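Datura Two-Finger Gripper, Flat Paddle Version

Sold by Cutico. Last revised January 14, 2020.

Overview

The Datura is a two-finger electric gripper for people whose robots have to deal with furniture. Most gripper pages will show you a gripper holding an egg. We have nothing against eggs, but very few of our customers own a robot in order to hold one. They want it to open a drawer, straighten a table, or put a chair back where it goes, and the chair is where the trouble starts.

We tried the Datura against two other grippers, the Bisunus and the Vaher, on the same arm and with the same controller settings. We sell all 3, so we had no particular reason to be kind to any of them. The task was pushing in and pulling out an office chair with a curved back, at a desk with a curved front edge. Whoever drew those two curves was not thinking of us.

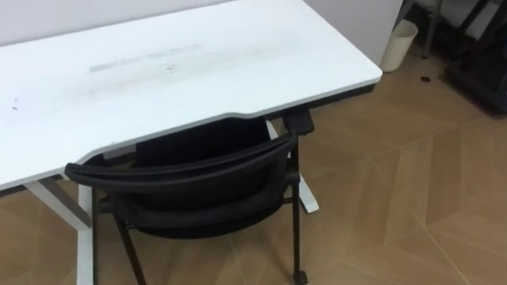
Chair under the desk, seen from the head camera.

What we were looking for

A chair back is a poor handle. It is wide, it curves away from you, and on a chair like ours the rim is the only part worth grabbing. Casters make it worse. Push off center and the chair swings around to face you, which feels personal after the first dozen runs.

We scored a run as good if the chair ended up within reach of the desk, pointing more or less at it, with no help from a human foot. There were 1,071 runs in total, split among the grippers and spread over more afternoons than we had planned.

Results

Datura: 452 runs. The flat fingers were the best of the group at steady pushing. They lie along a curved rim without digging in, and small errors in approach angle didn't matter much. Grasping was decent on thin rims and mediocre on thick padding.

Bisunus: 408 runs. A stronger grip and a narrower finger. It won every pulling contest and then left dents in the foam. If your chairs are made of something you don't like, consider it.

Vaher: the remainder, cut short when we ran out of finger pads. Soft fingers, very gentle, very slow. It is lovely with fruit. With chairs it tended to fold at the fingertip and wait for somebody to come and have a word with it.

Notes on mounting

The Datura bolts to most small arms with the adapter ring in the box. The cable is the part to watch. Leave a generous loop at the wrist, more than looks tidy, or the last joint will run out of slack halfway through a reach. We learned this twice — the second time was pure stubbornness.

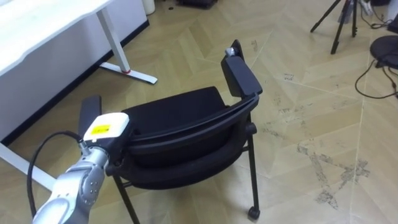 Approach from the side of the backrest if you can. Coming straight at the middle puts the arm between the head camera and the thing you're trying to see, and after that the controller is guessing. From the side you keep a view of the seat and at least some of the legs, so you have a chance of noticing that the chair has started to turn before it finishes.

Keep the closing speed at the default for the first day. The faster settings are there for people with light objects and strong nerves.

Who should skip it

Anyone who needs to pick up small parts. The paddle fingers are wide, and a screw lying flat on a table will outlast your patience. The Bisunus is the better choice there. Anyone working with food should look at the Vaher and budget for pads.

In the box

Datura gripper with paddle fingers fitted
Adapter ring and bolts
Wrist cable
Spare finger covers, one pair
Printed quick start sheet (the wiring diagram on the back is correct, the one on the front is from the older model)

Availability

In stock. A narrow finger set for the Datura is planned for April, and we'll run it against the same chair, which has held up better than we have. Existing owners will be able to swap the fingers with a hex key and won't need new firmware.

Questions about arm fit go to the Cutico support desk. Please include the model of your arm and, if furniture is involved, a picture of the chair.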